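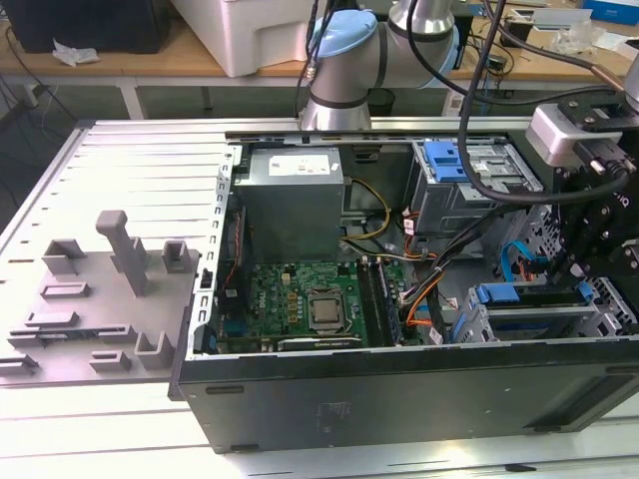
June, bench notes, phone bank dialer

Tapia precinct list loaded at last. Of the first 100 numbers, 30 were dead and two were pizza places, one of which is undecided. Re-ran with the Fleltusix filter on and got 95 live out of 111, so the filter stays.

Spanish script still plays the English greeting first. People hang up before we get to "buenas tardes" — can't blame them. Swapped the order in Kerik, saved twice, it kept the old one once.

Esen office wants the turnout question moved ahead of the candidate question. They wanted the opposite in the spring. Moved it.

To do: strip duplicates from the early-vote list, check the 9 p.m. cutoff.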